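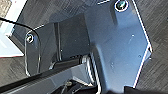 Furside는 Bedodberg 작업장에서 의류 취급 로봇 셀 Ledex의 설치 상태를 유지하고 고장을 수리할 정비 담당자 한 명을 찾습니다. 계약직이며 근무는 7월에 시작합니다. 맡게 될 장비는 팔과 그리퍼, 손목 쪽 소형 카메라, 배선, 그리고 셀 제어 프로그램 Seol입니다. 업무의 상당 부분은 손목 주변에서 이루어집니다. 청회색 브래킷을 잡아 주는 둥근 나사의 체결 상태를 확인하고, 왼쪽 나사 앞을 지나 플랜지를 따라 내려가는 가는 검은색 케이블의 여유 길이를 맞추는 일이 매일의 첫 작업입니다. 브래킷이 조금만 돌아가도 카메라 보정값을 다시 잡아야 하므로 나사를 풀었다 조인 날에는 반드시 보정까지 마치고 퇴근합니다.

모집 개요
직무: 로봇 셀 설치 및 정비 담당
인원: 1명
고용 형태: 계약직, 평가 후 연장 가능
근무지: Bedodberg 작업장 141호
근무 시간: 오전 8시 30분부터 오후 5시까지, 점심시간 포함
보고 대상: Said Ait Brahim
시작: 7월

하는 일
근무일 아침에는 셀 점검표를 처음부터 끝까지 수행합니다. 점검표는 44개 항목으로 되어 있고, 익숙해지면 한 시간 안에 끝납니다. 전원을 넣기 전에 하는 항목과 넣은 뒤에 하는 항목이 나뉘어 있으며 순서를 바꾸지 않습니다. 전원을 넣기 전에는 비상정지 버튼, 케이블 피복, 커넥터 잠금, 손목 브래킷과 그리퍼 체결부를 봅니다. 전원을 넣은 뒤에는 각 관절을 저속으로 움직여 소음과 걸림을 확인하고, 그리퍼를 여닫아 양쪽 움직임이 맞는지 비교합니다.

점검이 끝나면 Seol에서 기준 자세를 불러와 카메라 보정 상태를 확인합니다. 오차가 허용 범위를 넘으면 보정판을 꺼내 다시 측정합니다. 허용 범위는 Seol 화면에 표시되며 담당자가 임의로 넓힐 수 없습니다. 두 번 연속으로 벗어나면 소프트웨어 문제로 보기 전에 브래킷부터 확인합니다. 지난 고장 기록을 보면 대부분 그쪽이었습니다.

오후에는 예정된 정비를 합니다. 그리퍼 축 청소와 윤활, 마모 부품 교체, 배선 정리, 예비품 재고 확인이 여기에 들어갑니다. 갑자기 멈춘 경우에는 예정 작업을 미루고 고장부터 처리합니다. 원인을 찾지 못한 채 재시작만 한 경우에도 기록을 남겨야 하며, 이때는 상태란에 '미해결'로 적습니다.

셀을 옮겨 설치하는 일도 있습니다. Ledex는 바닥에 고정된 장비가 아니어서 작업 내용에 따라 위치가 바뀝니다. 옮긴 뒤에는 수평, 전원, 주행 케이블 경로, 도달 범위를 다시 확인합니다. 주변에 가구가 있으면 팔이 가장 멀리 뻗은 자세를 기준으로 간격을 잡습니다. 청록색 소파가 있는 휴게 공간처럼 사람이 탁자에 앉아 일하는 곳에서 장비를 다룰 때도 있으니, 움직이기 전에 소리 내어 알리는 습관이 필요합니다. 카펫 타일 위에 공구나 나사를 늘어놓지 말고 공구 트레이를 쓰십시오.
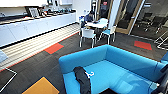 Duván Tello는 처음 두 주 동안 수리 자체보다 배선을 원래대로 되돌려 놓는 일이 더 어려웠다고 합니다. 그의 말로는 케이블을 풀기 전에 고정점마다 테이프로 번호를 붙여 두는 것이 제일 빠르고, 그렇게 하지 않은 날에는 그리퍼 하나를 바꾸는 데 오후를 다 썼다고 합니다. 또 점검표를 외웠다고 생각할 때쯤 항목 하나를 건너뛰게 되니 종이로 출력해서 줄을 그으며 하라고 권했습니다. 이 방식은 현재 작업장의 표준이 되었고, 새로 오는 담당자도 출력본을 사용합니다.

인수인계와 교육
첫 주에는 점검표를 옆에서 보고, 둘째 주에는 직접 수행하면서 확인을 받습니다. 셋째 주부터 단독으로 아침 점검을 합니다. 그리퍼 분해와 조립은 예비 그리퍼로 먼저 연습합니다. 분해 순서는 57쪽짜리 정비 지침서에 나와 있으며 지침서는 영어로 되어 있습니다. 한국어 요약본은 배선과 안전 부분만 있고, 나머지를 번역하는 일은 업무에 포함되지 않습니다.

전원 차단과 잠금 절차는 별도로 교육하고 실기로 확인합니다. 이 확인을 통과하기 전에는 손목이나 관절 덮개를 열 수 없습니다. 경력자도 예외가 없습니다.

필요한 경험
산업용 로봇, 협동 로봇, 자동화 설비, 의료기기, 인쇄기 등 움직이는 장비를 정비해 본 분이면 지원할 수 있습니다. 로봇 경력이 꼭 필요하지는 않습니다. 다만 다음 내용은 입사 시점에 할 수 있어야 합니다.
토크 드라이버를 사용해 지정값으로 나사를 체결하는 일
멀티미터로 단선과 접촉 불량을 찾는 일
커넥터 압착과 소형 배선 납땜
영어 정비 문서를 읽고 그대로 따라 하는 일
작업 기록을 다른 사람이 읽고 이어서 할 수 있게 쓰는 일

있으면 도움이 되는 경험
카메라 보정, 리눅스 터미널 기본 사용, 3D 프린터로 케이블 클립이나 지그를 만들어 본 경험이 있으면 적어 주십시오. 옷감을 다루는 설비에서 일한 분은 보풀과 실밥 때문에 생기는 고장을 이미 아실 테니 그 내용을 지원서에 써 주시면 좋습니다. 프로그래밍 능력은 평가하지 않습니다. Seol의 설정값을 바꾸는 일은 있어도 코드를 고치는 일은 없습니다.

근무 조건
급여는 경력에 따라 정하며 면접 안내 메일에 금액 범위를 함께 보냅니다. 작업화와 보호안경, 개인 공구 세트는 회사가 지급합니다. 본인 공구를 쓰고 싶으면 토크 공구에 한해 사전에 검교정 확인을 받아야 합니다. 야간 호출은 없습니다. 셀을 옮기는 주에는 퇴근이 늦어질 수 있고, 초과 시간은 수당이나 대체 휴무 중에서 고릅니다. 서서 하는 작업과 허리를 숙이는 작업이 섞여 있으며, 무거운 부품은 둘이 함께 듭니다. 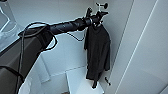
Said Ait Brahim

실기 면접에서 무엇을 보는지 문의가 많아 적어 둡니다. 실기는 오전 10시에 시작하며 셀 앞에서 네 가지 과제를 합니다.

첫 번째는 배선 점검입니다. 로봇 팔 아래로 케이블이 완만하게 늘어진 구간을 보고 길이가 적당한지, 어디에서 걸릴 수 있는지 말해 주시면 됩니다. 팔을 편 자세와 접은 자세를 모두 보여 드립니다. 하우징 위쪽에서 고리 모양으로 도는 케이블도 같은 방법으로 봅니다. 늘어진 선을 무조건 당겨 묶으려는 분이 종종 있는데, 관절이 어느 방향으로 도는지 먼저 물어보십시오. 질문은 감점이 아닙니다.

두 번째는 접근 위치 확인입니다. 걸이에 어두운색 옷을 걸어 두고 그리퍼를 그 옆까지 저속으로 보냅니다. 지원자는 정지 버튼을 손에 들고 그리퍼와 걸이, 그리퍼와 벽 사이의 간격을 봅니다. 간격이 부족하다고 판단하면 멈추면 됩니다. 너무 일찍 멈춰도 괜찮고, 멈춘 이유를 설명할 수 있으면 됩니다.

세 번째는 예비 그리퍼의 부품 교체입니다. 지침서에서 해당 쪽을 찾아 그대로 따라 합니다. 시간은 재지만 순위를 매기는 데 쓰지 않습니다. 남는 나사가 있으면 숨기지 말고 트레이에 두십시오.

네 번째는 기록 작성입니다. 앞의 세 과제에서 한 일을 한 쪽으로 씁니다. 저는 그 기록만 들고 셀로 가서 같은 상태를 다시 만들 수 있는지 해 봅니다. 문장이 매끄럽지 않아도 되고 한국어와 영어 중 편한 쪽을 쓰면 됩니다.

지원 방법
이력서 한 부와 직접 고친 장비 한 건에 대한 설명을 보내 주십시오. 설명은 한 쪽이면 충분하고, 증상, 확인한 순서, 교체하거나 조정한 것, 그 뒤의 상태가 들어가야 합니다. 결국 고치지 못한 사례도 받습니다. 이전 직장의 도면이나 내부 문서는 첨부하지 마십시오. 제목에는 'Ledex 정비 담당'과 본인 이름을 적습니다.

지원서는 Furside 채용 페이지의 접수 양식으로만 받습니다. 서류 결과는 모든 지원자에게 메일로 알리며, 실기 면접에 오시는 분께는 교통비를 지급합니다. 오실 때 발가락이 덮이는 신발을 신어 주십시오. 긴 머리는 묶고 목걸이와 반지는 빼야 셀 옆에 설 수 있습니다. 작업장 입구에서 141호를 찾는다고 말하면 안내해 드립니다.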